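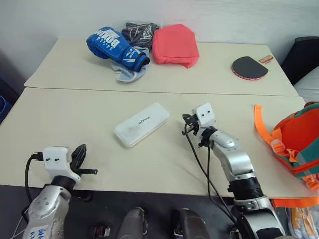
Keeping a two-arm cell running: speaker notes
Gerkport maintenance meetup, June 16, 2024

Slide 1. Title

Hi everybody, thanks for coming in on such a nice day. I look after one cell. One! So if you came for fleet management, the other room has that and I won't be hurt. What I have is two arms on one body, a camera up at the head, a gripper on each wrist, and tables in front of it that people keep covering with stuff to be picked up.

(Wait for the late people. Check the clicker. It died on me in May.)

Slide 2. What we've got

The arms are Zastar, the grippers are Ardeleanu, and the job log runs on Odeck, so that's three manuals that don't agree on which way is left. We settled it with the robot's own left. If you're standing across the table facing it, that's your right, and yes, I've ordered the wrong part over this. We now say "robot left" out loud every time, even when it sounds silly.

The left arm also has a label on the forearm with blue handwriting on it. I love a handwritten label. You can read it with a wrench in your hand and no laptop. If you have two arms that look alike, label both, and do it before you take one off.

Slide 3. The tables

I'm going to spend longer on tables than you'd expect, so bear with me.

We use two, pushed together, one behind the other. The seam between them caused me more grief than any motor. The tables came from the same order, but the floor isn't flat, so one edge sat a hair proud of the other. A gripper finger coming in low would catch on it, the arm would hit its force limit, and everything would stop. I spent most of a morning inside the arm settings looking for a fault in the arm. Then I ran my thumbnail across the seam.

So, table setup the way I do it now:

Level the near table first, feet only, no shims.
Bring the far table up to it and level it to the near one. Ignore the bubble at this point.
Run a thumbnail along the whole seam, end to end.
Mark the feet on the floor with tape.
Touch off the table height again with each arm, in four spots.

If somebody bumps a table, you do the last step over. People will tell you it was only a little bump. Do it over anyway.

(Ask: who here has their tables bolted down? Usually a few hands. Ask them how they clean underneath.)

Slide 4. Cables

Okay, cables. My favorite.

Our gripper cables run on the outside of the arm, in loops. I get asked why I don't strap them down tight so it looks tidy. I did strap them down tight! It looked great. The first time the wrist rolled all the way over, it pulled on the connector, and for the next two weeks I had a gripper that would drop out for half a second whenever it felt like it. Half a second is a terrible length of time for a fault. It's gone before you've turned your head.

What works for us is a loop at the wrist with enough slack for the full roll, then a soft strap farther down where the arm bends least. Move the joint by hand through its whole range with the power off, and watch the cable the entire way. Then move two joints together, and you'll find the spot you missed. Mine was the elbow folded in with the wrist turned out. I'd never have gone looking for it.

The other thing is what the loop can snag on. A loop that's fine over a bare table isn't so fine next to a backpack with a strap and buckle hanging out of it. I tell whoever is loading the table to look at the straps and think about where the arm has to pass. That doesn't mean take the backpack away. Awkward things are the point of the cell. Just start the first move slowly and keep a hand near the stop.

Slide 5. Fingers

The fingers are a wear part. Treat them like brake pads. The manual has a nice section on how to replace them and not one word on when, so I kept my own count in Odeck. I set the reminder at 2,000 grips because it was a round number and I had nothing better to go on. The first set started slipping at 1,796. So my guess wasn't bad, but it was on the wrong side, and we lost an afternoon of runs before I believed it.

What slipping looks like: it isn't a dramatic drop. The thing turns a little in the grip as it lifts. Hard, smooth stuff shows it first. A flat plastic case is my test piece, picked up by the edge. Soft stuff hides it completely. You can pick up a pouch or a boxing glove all day with fingers that are nearly done, and you'll think you're fine.

Wipe the fingers at the start of each shift with a damp cloth, then a dry one. No solvent on the pads, please. I did it once and they went shiny.

When you change one, change the pair. Then run the open and close check with nothing in between, and look at whether they meet evenly. If they don't, back off both screws and start again. Don't try to pull it in with the second screw. I know you want to.

Slide 6. The head camera

Short slide. The camera knows where the table is because we told it. If the mount shifts, it'll keep believing the old answer, and both arms will miss by the same amount in the same direction. That's your clue. One arm missing, look at the arm. Both arms missing the same way, look up.

I put a witness mark across the mount and the bracket with a paint pen. It takes ten seconds, and it has saved me one full recalibration that I know of.

Glare is the other one. A white case on a pale table under a bright ceiling is hard work for a camera. Before you touch exposure, go stand where the robot is and look at the table with your own eyes. If you're squinting, sort out the lights.

Slide 7. The morning check

I timed it. It takes me 19 minutes if the coffee is already made. The list is taped to the cabinet and goes like this:

Stop button, press and reset, both of them.
Look at every cable from the wrist down.
Wipe fingers, check they meet.
Thumbnail on the seam.
Witness mark on the camera mount.
Home both arms, one at a time, robot left first.
Pick and place the test case, once with each arm.
Write it in the log, including when it's all fine.

That last line gets skipped the most and it's the one I nag about. A page full of "fine, fine, fine" tells me when the trouble started. A blank page could mean anything.

(If running long, skip slide 8 and go to the story.)

Slide 8. Spares

What I keep on the shelf: two pairs of fingers, one gripper cable, wrist screws (lots, they roll), soft straps, a paint pen, a spare stop button. What I don't keep: a spare arm. I priced it and had to sit down. We have a swap agreement with the Zastar dealer, and I've used it once, for a noisy shoulder joint. Take pictures of every connector before you unplug it. Then take them again from the other side.

Slide 9. The story with the grinding noise

Tell this one slowly, people like it.

We had a grinding noise on the right arm, only in the afternoon. I greased what the book lets you grease. I swapped the wrist cable. I listened to every joint with a screwdriver against my ear like my uncle used to do with his truck. Nothing! Then I sat on the floor to eat a sandwich and heard it from down there. A table foot had backed out a few turns, and when the arm pressed down, the foot walked on a bit of grit. By afternoon there had been enough pressing to get it moving.

I added a check of the feet to the weekly list. I still eat lunch down there sometimes.

Slide 10. Questions

The checklist is on the handout at the door, take two. If you run the same grippers and you've got a finger count of your own, please come find me, I'd love to compare. I have exactly one cell's worth of numbers, and I'd feel better with more.

(Leave the checklist slide up while people talk. Unplug the laptop before moving the cart.)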